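Werkstattbuch, März: Schwarzes auf Weiß, Teleop mit zwei Armen

Eintrag für mich und alle, die nächste Woche an den Leader-Armen sitzen. Kaffee ist alle, bitte jemand dran denken. 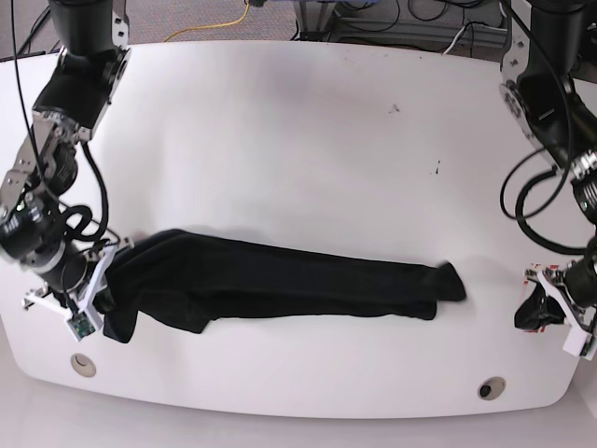 Vormittag: erst mal warm werden

Kurz nach neun angefangen. Die Aufgabe heißt bei uns im Plan "Mosoti", also langes schwarzes Strickteil auf dem Tisch glattziehen und dann einmal der Länge nach falten. Klingt wie zwei Handgriffe, und mit den eigenen Händen sind es auch zwei. Mit den Leader-Armen ist es eine andere Welt! Ich habe bestimmt eine halbe Stunde gebraucht, bis ich nicht mehr automatisch mit dem Handgelenk nachgedrückt habe (das merkt der Follower ja überhaupt nicht, der macht nur brav die Winkel nach).

Was bei mir gut klappt: mit dem rechten Greifer das geraffte Ende packen, Finger ganz zu, und dann erst mal stehen bleiben. Wirklich stehen bleiben. Ich zähle im Kopf bis zwei. Wenn man sofort zieht, rutscht der Strick durch die weißen Finger und man hat nur noch eine Masche in der Hand.

Der linke ist mein Sorgenkind. Da hatte ich heute das kleine zerknautschte schwarze Stück drin, dicht über der Platte, und das lange Teil lag mit der Spitze noch ein gutes Stück weg davon. Also: bevor der linke an die Spitze geht, den Fetzen ablegen und den Greifer wirklich leer machen. Habe ich zweimal vergessen. Beide Durchgänge als Fehlversuch markiert, nicht gelöscht, die will ich fürs Training vielleicht noch haben.

Zahlen

200 Demos waren das Ziel für die Woche, 41 davon sind heute dazugekommen. 26 habe ich beim Durchschauen behalten. Der Rest ist zu zappelig oder ich habe mittendrin umgegriffen. Der Ordner auf Walska steht damit bei 1222 Episoden über alle Stoffaufgaben, da müsste mal jemand aufräumen (nicht ich, bitte).

Nachmittag: Kamera und Kontrast

Nach der Pause nur noch Aufnahmen angeschaut. Schwarzer Stoff auf der weißen Platte ist zum Segmentieren ein Traum, aber innerhalb vom Schwarz sieht man halt nichts! Die Falten sind so matt und weich, dass ich am Monitor raten musste, ob da eine Lage oder zwei liegen. Für mich beim Steuern heißt das: nach dem Schatten an der Kante gucken, der verrät noch am meisten.

Und dann die Platte selbst. Die dunklen Flecken oben in der Mitte müssen weg, und die zwei Kabellöcher vorne findet Vinusau (unser Maskenskript, Version von letztem Monat) viel zu spannend. Ich hatte mehrere Masken, in denen ein Loch als Stoffrest durchging. Vorschlag: beide Löcher fest ausmaskieren, die wandern ja nicht.

Offen

- Greifkraft links noch mal kalibrieren, fühlt sich weicher an als rechts
- Kabelschlaufe am linken Arm beobachten, bei weitem Ausholen hätte ich gern mehr Reserve
- Platte putzen, und zwar bevor die nächste Serie losgeht
- Startlage variieren, ich lege das Teil immer quer hin, das lernt das Modell sonst auswendig
- bei Prirkska nachfragen, ob wir noch ein Paar Ersatzfinger bekommen

Morgen probiere ich das Ganze mal langsamer, mit halber Geschwindigkeit am Leader. Gegen vier war bei mir die Luft raus und man sieht das den letzten Episoden leider an.

Kommentare (3)

teleop_spaet: Das mit dem Stehenbleiben kann ich bestätigen. Ich mache nach dem Zugreifen noch einen ganz kleinen Hub, vielleicht einen Zentimeter, dann sieht man gleich, ob der Stoff wirklich mitkommt.

faltenfrei: Bitte die Löcher NICHT fest ausmaskieren, wenn der Tisch mal verrückt wird, suchen wir uns wieder dumm und dämlich. Lieber beim Start kurz neu einmessen.

teleop_spaet: Auch wieder wahr. Dann aber ins Startskript damit, sonst vergisst es jeder.

Neueste Einträge

Handtücher falten, dritter Anlauf
Leader-Arme: Spiel im Handgelenk
Walska: Ordnerstruktur und Benennung
Was als Fehlversuch zählt
Beleuchtung über dem Tisch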